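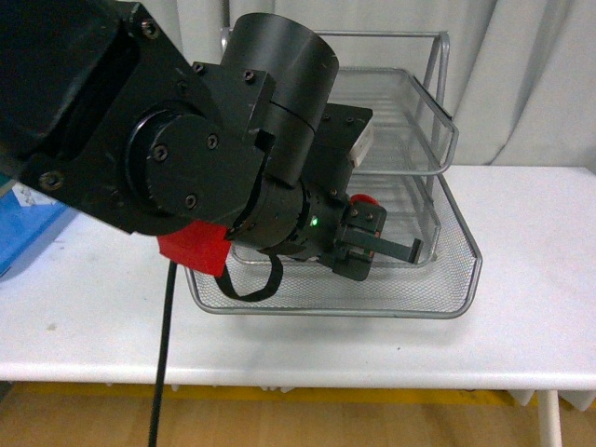 I own a two-tier mesh desk tray, and as of this week I am trying to use both tiers.

For the last few years the system has worked like this. The top tier was for anything that needed my attention. The bottom tier was for anything that had needed my attention long enough to become embarrassing. Paper traveled in one direction. When the bottom got too full to take any more, I bought a folder, put the folder in the bottom tier, and felt organized until about dinner.

On Sunday I emptied the whole thing onto the bed, which was a mistake, as I then had to finish before I could go to sleep. I got 456 sheets out of it. I counted because counting paper is much easier than reading paper. Among the finds:

The warranty for a Nadent kettle. The kettle left us two kettles ago.

Four copies of the same letter from the dentist, each a little firmer than the last.

A takeout menu from Siriwardena, folded into eighths, with a star next to the eggplant. I have ordered the eggplant every time for seven years. I don't know who the star was for.

Directions to a cabin in Nernness, printed out, from a trip we canceled.

A birthday card, signed, in its envelope, never mailed. The birthday is in February, so I have put it back in the tray and am calling it early.

I'd like to say the tray itself came out of this well, but wire mesh has a way with dust. It holds on to it. I tried a dry cloth, which left most of its own fluff behind, and then an old toothbrush, and in the end I stood the tray in the bathtub and ran the shower over it like a muddy dog. Do dry it afterward. I put mine down on an electric bill.

The new rules. Top tier is for things I have to do something about, and if it gets higher than the width of my thumb I have to sit down and deal with it that evening. Bottom tier is for things waiting on somebody else. Everything I need to keep goes in the filing box in the closet, and the filing box has nine sections, two of which are currently labeled "other."

I did look at replacing the tray. Plerkumeck makes one in bamboo with a drawer, and the reviews are full of people whose lives have turned around. I had it in the cart overnight. Then I pictured the drawer, and what I would do to a drawer, and took it out again – silver mesh at least has the decency to let you see what you're avoiding.

So far the top tier is holding at roughly half a thumb. The bottom tier has one item in it, a form I mailed off and kept a copy of, and I keep going over to look at it.

The dentist is booked for Thursday. I'm keeping one of the letters, the third one, for the tone. It's in the section marked "other," the first one, I think.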